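Why one teacher sets up her chemistry bench on black cloth

The back room at Divomcombe, a shared workshop space on the edge of town, is used for a home chemistry class that meets through the winter. The woman who teaches it spent most of her career in a school prep room, setting out glassware for other people's lessons. She asked that her name be left out. She was happy to talk about the bench.

"I get asked about the experiments," she said. "I'd sooner talk about the table."

Her class is for adults who want to learn the basics, and for parents who teach their children at home. The fee is $20 a session, and the limit is 10 people. The first session, in November, has no chemicals in it at all. People learn how to lay out a small bench, pick up glass, put it down and clear it away.

She begins with a black cloth. She started using one at the school, after a morning spent looking for a glass rod on a pale counter.

"Clear glass on a light table is hard to see," she said. "You put your sleeve on it and it rolls. On black you get a bright line down the side of the glass and you know where it is."

The cloth has drawbacks. It slides unless it is held down, and it shows every bit of lint. She goes over hers with a sticky roller before class and has stopped worrying about what the roller misses. It also comes off the table before any flame is lit or anything corrosive is poured. For that work she uses a bare surface or a tray.

"It's for learning to handle things and for showing things," she said. "I wouldn't heat anything on it."

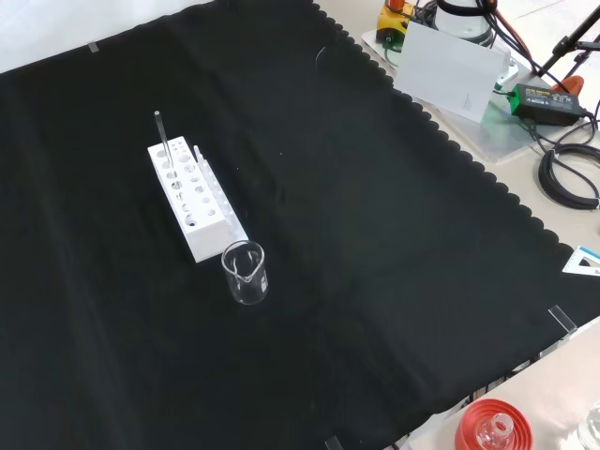

By the Cullemano Home Learning desk
Filed under: Workspaces, Science at home

A basic layout in her class is a rack, a rod and a small beaker. She likes a rack with two sizes of hole, so that narrow tubes don't lean over in wide openings, and she likes one with pegs along the side. Washed tubes can go upside down on the pegs to drain.

"People buy the cheapest rack and then every tube sits crooked," she said. "Get the tubes first. Take one with you when you buy the rack, or measure it."

The beaker goes close to the rack, near the front. She wants students to be able to reach it without passing a hand over anything standing up. The rod can stand in a hole toward the back while it isn't being used. Laid flat, she said, a rod ends up on the floor sooner or later.

She was asked whether the printed marks on a beaker can be used for measuring.

"For a rough idea, yes," she said. "If the instructions give you an exact amount, use a cylinder or a pipette. Beakers are for holding and pouring."

On buying, her advice is to start small. Her own first order for the class came from Lamptey, a supply shop two towns over, and she bought too much. Most of it is still in a cupboard. A beginner can manage for months with 4 test tubes, one rack, one beaker and a rod, plus goggles for everybody in the room. She would spend extra on the goggles.

Clearing up takes longer than students expect. Glass is rinsed right away, washed with a soft brush and rinsed again. Anything with a chip in the rim is thrown out in a marked box. The cloth is shaken outdoors, checked for splinters under a lamp and folded with the clean side in.

She keeps a notebook of breakages, a habit from the school. The count there stood at 847 when she left, over more than 20 years. Most of the entries, she said, were for things knocked over on the way to the sink.

"So now we carry one thing at a time," she said. "It's slow. The beginners complain about it for a session or two and then they stop."

The class moves on to its first real mixtures in the second session, with the cloth put away and trays on the table. Places for the next group are booked at the Divomcombe front counter, where a printed list of what to bring is also available.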